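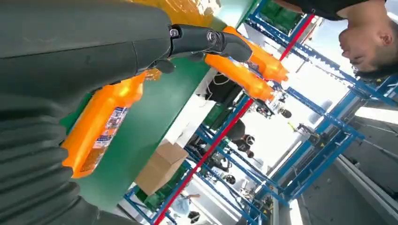
Home Projects Work Diary People Contact
Search this diary

November, morning

The session began with the new build of the grasp planner loaded on the test controller. Roya Vahidi had merged the changes to the approach module the evening before, and the purpose of the day was to determine whether the planner could be released to the Lalwood line without further work on the wrist view. The log from the previous session showed 46 aborted approaches, most of them on orange items with glossy surfaces, where the segmentation model had divided one object into two.

The cause is understood in part. Bright streaks on plastic are read as edges, and the planner then treats each side of the streak as a separate target. The revised model was trained with an additional 651 labeled views from the wrist camera, and the confidence threshold was left unchanged so that the results may be compared with those of last month.

Kumaresan Kotian raised a concern about orientation. The wrist turns far enough that the view is close to upside down, and the tracker has been applying its gravity correction before the joint angles are updated. He moved the correction to a later step in the pipeline. The change is small, but it affects the replay tool, which still expects the former order. A ticket has been opened under Gorasard, and old recordings should not be replayed until it is closed.

Midday

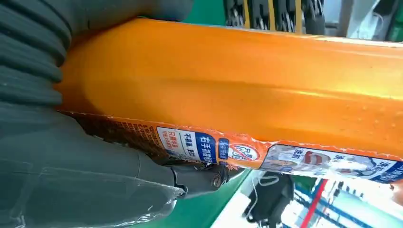
Work continued on contact estimation. A sealed film package bends under load, and the estimator inherited from Wulex assumes a rigid body. When the surface gives, the estimator reports slip, the controller closes further, and the surface gives again. The loop was interrupted by limiting the closing command to one adjustment every 200 milliseconds and by requiring agreement between the finger position and the visual track before a slip is declared.

It was also agreed that printed areas on packaging should be masked from the feature tracker on soft items. Lettering near a crimped seam shifts with the film, and the tracker had been interpreting this as motion of the entire object. Ms. Vahidi will write the mask as an option in the Heiskanen configuration file, with the default set to off.

Late afternoon

Version 2 of the estimator was committed to the development branch. It has not been approved for release. Mr. Kotian requested that the force limits be reviewed once more, and I concur with the request. The time stamps from the wrist camera and the joint encoders still drift apart during long recordings, and no owner has been assigned to that matter.

The release note for Lalwood remains in draft. I will revise the section on known limitations tomorrow morning and send it to Ms. Vahidi for signature.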